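Bedgate's planning software gets a friendlier update

The small team behind Flellon, the motion planner many two-armed setups at Bedgate now run on, has put out its September release, and it's a lovely one! Planning both arms together now takes about 155 milliseconds, down from 800, so there is far less waiting around between moves (and far less coffee drunk, we hear). The new log viewer is a treat as well.
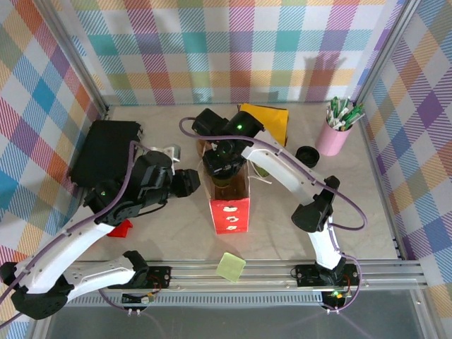

Two arms at work over a paper bag, the right gripper reaching in at the top.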